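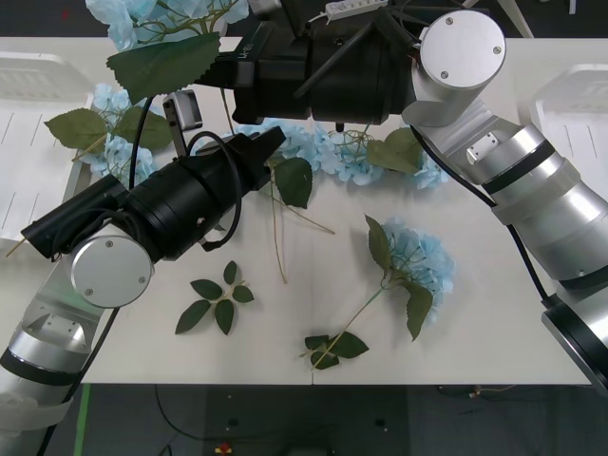 The petals are the easy part, Karim Saber told the group before the first run started. A policy that has only seen flower heads will reach for the flower head, and with hydrangeas that means closing on something soft and wide that hides its own stem.

That remark set the subject for the afternoon at the Daltmont lab. The group there works on two-arm handling of tangled plant material, using artificial hydrangeas as test objects. The method under study is called Mostolis. It learns from teleoperated demonstrations, but each demonstration is cut into short segments at the moments when one arm changes what it holds, and the segments are trained with separate weights. The claim is that the stem grasp, a small share of the total recording time, no longer gets drowned out by the long reaching motions.

The data set stands at 3,000 segments. Each episode is capped at 45 seconds, after which it is logged as a failure whatever the arms are doing.

Two kinds of view go into the policy. The fixed view covers the whole table and is used for choosing a target. The wrist view takes over near the plant, where blossoms overhang the stems and the fixed view has little to offer.

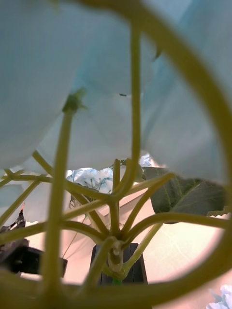
Wrist view with stems in front and pale blue florets behind.

Saber's view is that the wrist image is underused in most published work of this type. In an ablation run in October, the group removed it from the last part of the approach. Success on separating a single stem fell by 30 percentage points. Removing the fixed view in the same phase made almost no difference - the target had already been chosen by then.

Layouts are drawn from a printed list, and flowers are placed by hand. Heads may overlap. Leaf sprigs are added as distractors and are not to be picked. 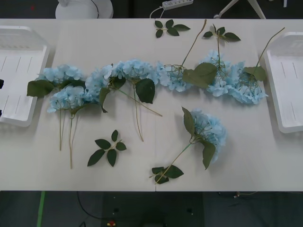
A layout of hydrangeas and loose sprigs between the two trays.

The evaluation protocol is 40 trials per condition, with layouts that do not appear in training. A trial is scored on the stem only. Petal contact is recorded but carries no penalty, a choice that several visitors from Bennani questioned at some length. Saber agreed that it would have to change for real cut flowers.

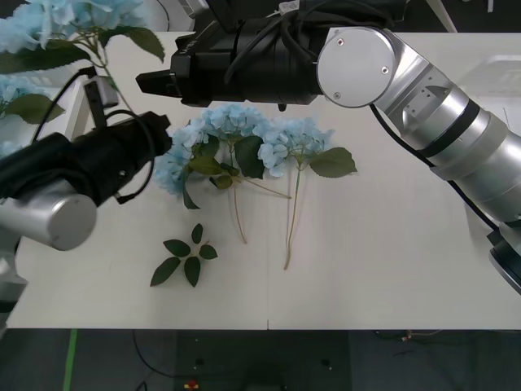

Uzma Mohmand, for the Stimard visit reports
Oct 29, 2026

The sparser layouts are used to check the segment boundaries. With two stems side by side and one sprig apart from them, an annotator can mark the change of hold by eye and compare it with the automatic cut. The two agree well when the arms work in turn. They agree poorly when both grippers close at nearly the same time, and those segments are currently left out of training.

I asked whether the separate weights could be replaced by simple oversampling of the short segments. The group has tried this on a smaller set and found it less stable between training seeds. The full comparison is not finished. Layout lists and the scoring sheet are available from the lab on request.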